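Ticket: Spare grippers and cable sleeves, laundry unit
Opened: 2018-09-27
Queue: Purchasing / Jermont
Status: Waiting on supplier

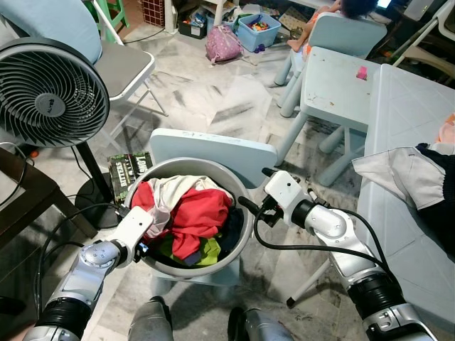

Attachment 1. Both grippers at the basin rim, cables as currently routed.

Original request
Please approve one spare gripper and a set of cable sleeves from Junby. Each gripper has a black cable trailing back along its arm, and the right one loops down over the top of the basin on its way. Laundry is fond of loops. Quote is 700 for the gripper and 18 per sleeve, delivery extra, naturally.

Reply from Purchasing
The equipment line for this year has 70 left in it. Could the work be done with one arm?

Reply from requester
It could be done with no arms, by me, and we had a budget for that too. The basin needs a hand at each side. Withdrawing the gripper for now. Can the 70 go on sleeves?

Reply from Purchasing
Three sleeves approved. Is the basin a capital item?

Reply from requester
It is a grey plastic basin.

Update, supplier
Junby says the sleeves come only in packs of ten. Asked Baek for a price as well. Baek sells them singly but wants an account opened first, and the form asks for our annual spend on sleeves. I put nil. They have queried it.

Update, planning
Next year's bid closes in December. Draft currently asks for 3,000 under the Jornetero project, to cover two spare grippers, sleeves, a service visit and whatever the delivery turns out to be. Purchasing would like the service visit moved to a different line. The different line belongs to Purchasing, who would like it moved back.

Workaround until then
Tape the right cable to the arm, leaving slack at each joint. Stop and check it before every load. Keep sleeves and drawstrings to the bottom of the pile.

Next action
Baek to confirm account. Requester to buy tape, petty cash, receipt to follow.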